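Tidying the back room, a thread. I gave myself 40 minutes and one table.

1/ The gray padding stays up. I have lost this argument before.

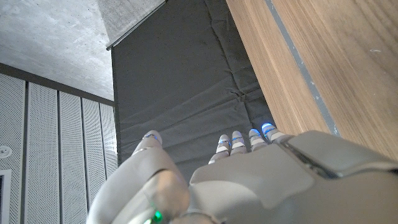

2/ The table itself. Gilmar Miranda says tape on wood is a lifestyle. I have picked at up to 3 strips and gone for coffee. 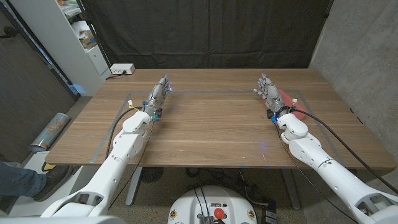

Brown wood, gray tape, blue tape along the front

3/ The shelves hold papers I swore in December I would sort – I moved
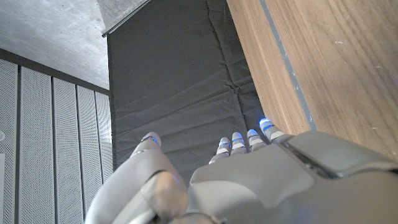
one stack to a different shelf and felt wonderful.

4/ Black fabric: wrinkled. Iron: at home.

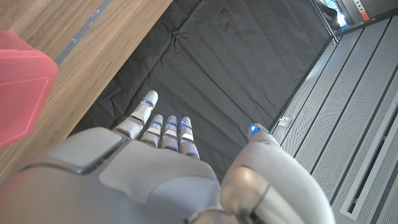 Wrinkles, as of 2025-08-30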